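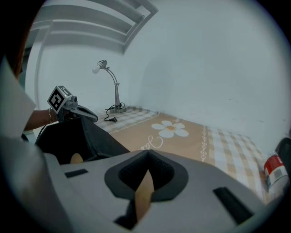

Household Tasks Working Group
Minutes, 20 September 2022
Location: Clurkby office, room 2

1. Previous minutes
The August minutes were accepted with one correction. The Urkley floor-cleaning figures are for shop aisles only and do not include stockrooms.

2. Table tidying
The group reviewed progress on small items left on a covered table: a flat box, a bottle lying on its side, a lamp with a trailing cord. Hoxha reported 3,906 logged attempts across all sites to the end of August. Picking up a rigid box is now routine if the cloth under it is flat. When the cloth moves with the box, the arm tends to stop and wait for a reset. Cords remain out of scope for unattended running.
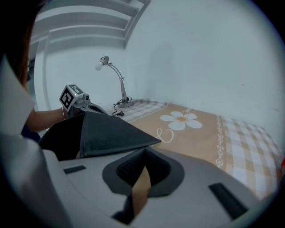 Huvivow objected that leaving cords out made the results look better than they were, as most tables in a home have at least one, and asked for a separate line in the next report. Agreed. The cord line will be listed even where no attempts were made.

3. Speed
A person clears the reference table in 15 seconds. The current arm takes 102 seconds, most of it spent between grasps. The planner holds position until the second arm reports clear. 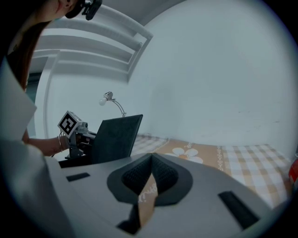

Releasing the two arms to move independently would cut the waiting time, but the collision margin would have to be set again for each table height. Clurkby will test this at one height first. No target was set.

4. Shop-floor use
Urkley wishes to try shelf facing with the same gripper. Bottles that have fallen over are the main concern. The present software picks them up but does not stand them upright reliably.
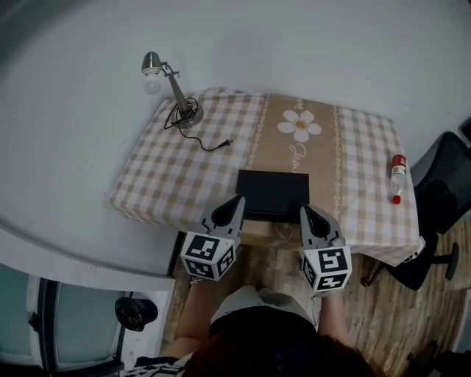 Is the system ready to run in a store with no staff nearby?
Not at present. It can work beside a member of staff who deals with stops and fallen stock.

5. Actions
Clurkby: independent arm test, one table height.
Hoxha: add cord line to report template.
Urkley: send shelf dimensions and a list of bottle sizes.
Huvivow: circulate wording on unattended running.

Next meeting to be fixed by email.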